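Thursday, June, bench notes, budget stuff mostly

OK so the second-arm request is due in before the end of the month and I keep rewriting it in my head, so I'm going to dump everything in here and somebody else can make it pretty. Short version of where we are: there's money for one big thing or several small things, and I keep going back and forth on which one we need.

The big thing is the second arm from Rollemthorpe. Their quote came back this morning and it's good for 31 days. It includes the controller and the mounting plate but (of course!) no gripper, no cables past the first length, and training is a separate line. I asked if we could drop the training and they said they'd think about it. I also asked Lultance for the same thing on a lease, mostly to have something to wave at Rollemthorpe, and their monthly number was better than I thought it would be. Haven't read the small print on returns yet.

The small things list, as of today: spare fingers for the gripper, a proper load cell with a data output, cable management, and backgrounds. I know backgrounds sounds silly next to an arm, but I've been fighting reflections all week and I'd like a matte sheet or two to swap in when we don't want the shiny stuff. 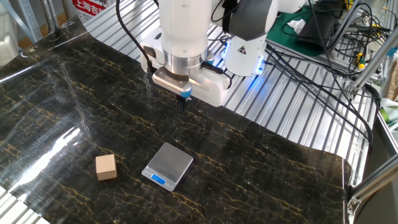
Notebook 2, p. 31

Cube and scale on the black marble sheet, same setup I want to cost out for a second station. The kitchen scale is fine for quick checks, but I have to read the little blue display by eye and type it in, and that gets old fast. Shahbazi lists a load cell with a 500 g range that would log straight to the PC. I put $500 down for that plus the amplifier board and a bit for shipping. If it comes in under, the rest goes to fingers.

Cables! Just look at the right side. I want trunking and a bag of clips that fit the slots in the aluminum, and I want them ordered before any second arm shows up, or we'll have twice the spaghetti. Numholm sells the clips in mixed bags. Cheap enough that I may just put them on the card and skip the form.

Things I still have to find out before I send anything:

Does the Rollemthorpe plate fit our rail spacing, or do we need an adapter?
Can one controller cabinet go under the bench, and who signs off on the extra outlet?
Will Lultance let us buy out the lease early?
Lead time on fingers. Last order dragged on forever.

Leaning toward the lease plus the whole small list, if the buyout terms aren't awful. Will call Lultance after lunch and write the answer on the next page.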